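Workbench height

Also called: bench height, working height

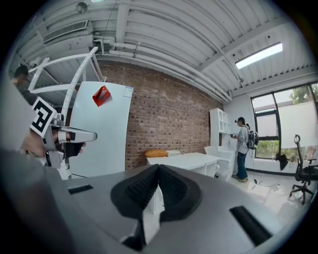

A hand-held gripper tool in use, with a square black-and-white marker mounted on it.

Workbench height is the distance from the floor to the top of a bench used for hand work. It is one of the most argued-over measurements in amateur and trade workshops, and much of what is printed on the subject rests on habit. Few of the usual rules have been tested in any serious way, and several contradict each other.

Common rules

The rule repeated most often says that a bench top should meet the wrist, or the crease of the palm, when the user stands with arms hanging down. A second version uses the knuckle of the little finger and gives a noticeably lower bench. A third takes half of the user's standing height and adds a small allowance for shoes. Supporters of each claim that theirs is the traditional one. Surviving old benches are a poor guide, as many have had their legs cut down, extended or replaced, and the floors they stood on are often gone.

Manuals also divide benches by task. Planing and sawing are said to call for a low surface, so that body weight can be brought over the tool. Fine assembly, carving and marking out are said to call for a high one, closer to the elbow. The general direction of this advice is reasonable. The exact figures attached to it are harder to defend – they tend to be copied from one book to the next with no source given.

The Granwood figure

A height of 760 millimeters, sometimes called the Granwood height after a maker of school benches, appears in many older plans. It is often described as the result of a study. No such study has been found. The firm's own catalog gives the number without comment, and the likeliest explanation is that it suited the lengths of timber being bought at the time. School workshops in Dusville and Uralthorpe kept to the figure long after other furniture in the same rooms had been made adjustable.

The Uralthorpe survey

The one piece of evidence cited with any regularity is a survey of evening class students at Uralthorpe, carried out over 30 weeks. Of 471 students approached, 201 returned the form. Most of those who replied said they were comfortable at the bench they already used, whatever its height. This has been quoted as proof that height hardly matters. It may only show that people get used to what they have, or that those with sore backs had already left the class. The form did not ask about floor surface, footwear or length of session, and all three would be expected to affect the answers.

Adjustable benches

Benches with a crank, a ratchet or folding risers are sold as a way around the whole question. They do allow one surface to serve for different jobs. Owners' accounts suggest that many are set once and left alone, and the cheaper types are often criticized for rocking under a plane. The Valdebenito pattern, with wedged blocks under fixed legs, is stiffer but slow to change. Claims that adjustable benches prevent back pain should be treated with caution.

See also: Sawhorse; Bench vise; Anti-fatigue mat

Last edited 06/08/2018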